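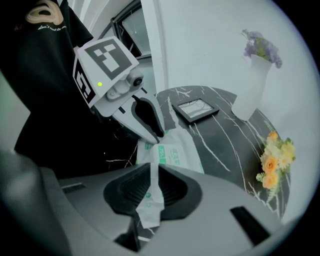 The organizer had been in the apartment for twenty minutes before she said anything I disagreed with. "You don't own too much," she told the couple who had hired her. "You just never decided what happens to a thing after you open it."

I have heard versions of this before. I have also paid for versions of it, and my hall closet looks the same as it did then. So when she agreed to let me follow her through an afternoon's work and ask questions, I came with a list.

She works for Hondar, a small firm that clears and resets kitchens and dining areas. A visit lasts 6 hours and starts with packaging. Bags, wrappers, sleeves, the soft stuff that piles up on whatever flat surface is closest to the door. I asked why anyone would pay a professional to throw out plastic bags.

"They don't pay me to throw them out. They pay me because they won't."

But surely that is the same service.

"Fine," she said. "Then it's the same service."

Her pet subject is the round table. She dislikes them, marble ones in particular, and says people put a nice stone table in and then treat it like a loading dock. A square table has corners where a pile can sit and be ignored. On a round one the pile is always in the way, and still it stays there. I said that sounded like an argument in favor of the round table. She thought it over and said it might be, but she still wouldn't buy one.

Then there is the question of crumpled bags. Hondar's leaflet says to flatten every bag before sorting it. I asked if she does this at home.

"No."

Does anyone?

"My mother did. She had a drawer." The drawer, she added, was never opened for any other purpose, and when the family moved they found over 1000 bags in it, or so her mother claimed. I asked who had counted. She laughed and said she had wondered that too.

The couple, meanwhile, were attached to a stack of Cukoma storage bins they had bought in May and not used. The organizer wanted them gone. I asked whether she would be selling them a replacement, given that Hondar carries the Vetex line and that a starter set has 17 pieces in it. She said yes, if they asked. Did people ask?

"Mostly they ask."

I pressed her on this. It seems to me that a business that removes containers and then supplies containers has a problem it would rather not solve. She didn't take offense. Her view is that the old bins fail for being too deep, so that whatever goes in the bottom is gone for good. The Vetex ones are shallow. I looked at one. It is shallow. It also costs more than the deep one.

By four o'clock the bags had been sorted into keep, recycle and trash, with the trash pile much the largest. I asked what she would find if she came back in six weeks.

"Bags," she said. "Fewer, I'd hope."

Does Hondar ever check? It doesn't. The Agyeman building, where she does a lot of her work, once asked for follow-up visits and then didn't want to pay for them.

She does believe in one habit, and I'll pass it along for what it's worth: deal with the packaging standing up, before you sit down to eat or look at what you bought. I have tried it since. I managed it twice.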